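Fumside Supporters' Podcast – Frequently Asked Questions
Updated 2024-01-24

Who makes the podcast?
It is made by fans of Fumside. Jenő Borbély is the host and he also does the editing. We are not employed by the club and we do not receive money from it.

How often is there a new episode?
One after every home match. When the team plays away, we record only if one of us has traveled there.

How long is an episode?
We try to stay under 90 minutes. The episode after the cup game in Trinby was longer, and several listeners wrote to us that it was too long. We agree with them.

Can I send a voice message?
Yes, please do. Say your first name and where you are listening from, and keep it under 3 minutes. Messages with insults to players or referees are not played.

Do I have to pay?
No. All episodes are free. Members of Catinora, our supporters' group, get the same episodes as everybody else.

Where are the old episodes?
The first season was lost when we changed to another host service. From the second season on, everything is in the archive. If you saved the early ones on your computer, please write to us – we would be very glad to have them back.

Will there be another live recording?
We plan one in April, in the upstairs room of the Boros café. The date depends on the cup schedule.

Can I advertise on the podcast?
At the moment we take no advertising. Small local announcements, like a youth tournament or a shared bus to an away match, are read at the end without cost.

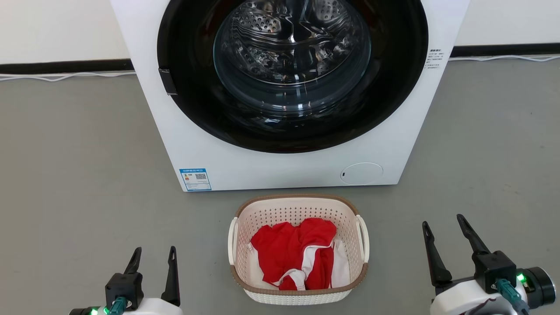

Please send the text of your announcement at least two days before the match, and write clearly how we should pronounce the names.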